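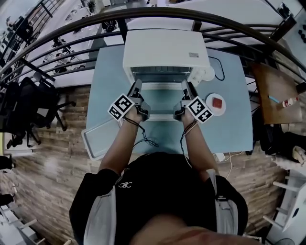 Usman Tarar would like the toaster oven to be given back its place on the kitchen table, where it stood in most homes before the built-in range took over its work. The remark came at the close of a long May afternoon at the Plirnton Household Institute, after the staff had spent several hours discussing counters, outlets and crumbs. It met with little resistance. Over the past year the Institute has received more letters on the small oven than on any other appliance, and a large share of them concern where to put it.

The usual answer has been the kitchen counter, pushed back under the wall cabinets. The Institute no longer recommends this arrangement. Most countertop ovens vent from the top, the rear or both, and the underside of a cabinet is a poor place to send that heat. A cabinet also throws a shadow over the open door at the moment when the cook most needs to see the rack. A freestanding table allows clear air on every side and lets the cook stand squarely in front of the appliance, with both arms reaching forward at the same height.

Placement on the table matters as well. The oven should sit toward the far edge, with enough surface in front for the door to fold down fully and still leave a working area. A white oven on a pale blue top is a pleasant sight, but color should not decide the matter. What counts is the depth of the table and its steadiness when the door is pulled open. A table that rocks should be repaired before any oven is set on it.

The plate belongs beside the door. Readers who keep their plates across the room will know the short, hurried walk with a slice of hot bread, and a small round plate set down to the right of the oven before the heat is turned on removes the need for it. A tray with a raised rim can wait at the opposite side of the table, ready for anything that drips or sheds crumbs. Left-handed cooks may wish to reverse the two.

The cord receives less attention than it should. It is commonly left to loop out from behind the oven and across whatever part of the table happens to be free. The Institute advises that it be led away from the plate and the door, and that it never touch the oven's outer walls, which stay hot long after the controls have been turned off. Extension cords are not suitable for heating appliances. If the table cannot be moved within reach of a wall outlet, another spot should be found for the oven. Phone chargers and other small devices with thin cords are better kept elsewhere while cooking is under way.

The staff at Plirnton also reviewed the matter of cleaning. A wire rack should be taken out only when the oven has cooled, washed in warm water with dish soap, and dried before it goes back in. The inside of the door collects grease at its lower edge and is easiest to wipe when folded down flat. The cook should not lean on it, as the hinges on a small oven are made to bear the weight of the door and very little else. Control knobs are best cleaned with a damp cloth, never a wet one.

For those preparing to bake in a small oven for the first time, the kitchen staff suggest starting with a thick slice of day-old bread. Set the control to 300 degrees Fahrenheit, allow the oven to heat fully, and place the slice in the center of the rack. After 4 minutes the bread should be warm through and only lightly colored. If one side has browned well ahead of the other, the oven heats unevenly, and cakes will need to be turned halfway through baking. The test may be repeated with 2 slices side by side, which gives a fuller account of the corners.

The Institute's revised booklet on small ovens has been printed in a run of 4000 copies by Zotent and may be requested by mail. Copies will also be held at the Bajwa reading room in Flelstead, where the kitchen staff will take questions on table height, a subject the present edition treats in a single page.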